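Equipment Planning Report: Laundry Handling Trial
Section 3 – What to buy, and whether to buy it

Our group was asked to recommend a second equipment purchase for the laundry project. The short version is that we don't think the case has been made. The supplier quote from Sturon assumes we need 2 new grippers, a spare wrist camera and a service plan. We looked at each line and could only defend one of them.

The task itself is modest. Clothes go from a basket on the floor into a front loader, and the door has to be dealt with along the way. The Tiltance arms we already have were budgeted for exactly this job, and the current fingers are the plain tapered kind.

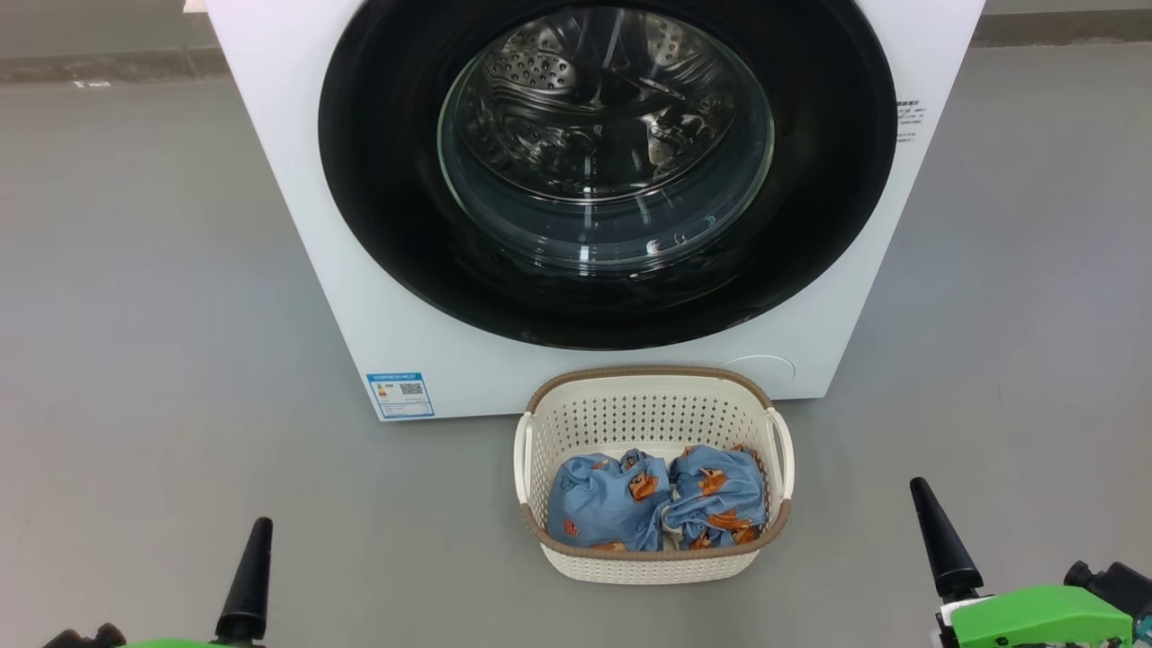

Malcolm Marsden read our draft and disagreed. He wrote that we were being cheap about fingers, that a tapered tip is fine for cloth and poor for a door, and that we would spend the savings on lab hours by September. It's a fair point, and we've left it in. Our answer is that no one has priced those lab hours either, so we can't say which is dearer.

The Vuker brochure was less help. It claims its soft fingers suit "all household fabrics", with no list of fabrics and no test method. Leena Koivisto emailed twice asking for one and got the same brochure back. We gave Vuker no score for evidence and moved on.

Ginting offered a loan set for three weeks, with freight at our cost. Shafiq Dewan favours this and so does most of the group – a loan would let us try the door and the cloth separately before anyone signs anything. Kai-wen Fu's worry is mounting plates. If theirs don't fit our wrists, we lose days to machining, and the workshop queue is already nine days long. 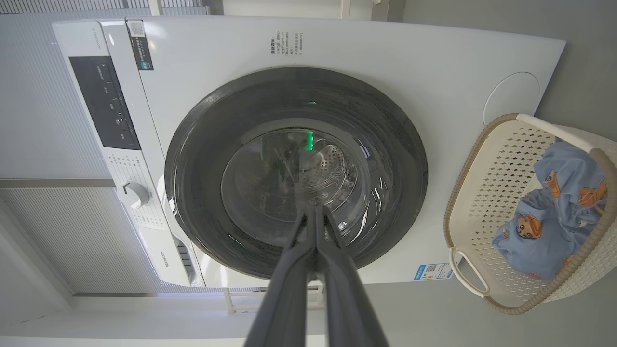

The wrist camera is the one item we support. A single failure there stops all work, and the lead time quoted is five weeks. A spare on the shelf is dull but easy to justify.

The service plan we'd turn down for now. It covers parts and excludes labour, travel and anything the supplier calls misuse, a word the contract doesn't define. Cillian Keogh has asked for a definition in writing.

Recommended order: spare camera now, Ginting loan next term if the plates check out, grippers only after that. The costing table is in Appendix B, and the freight line in it is still a guess.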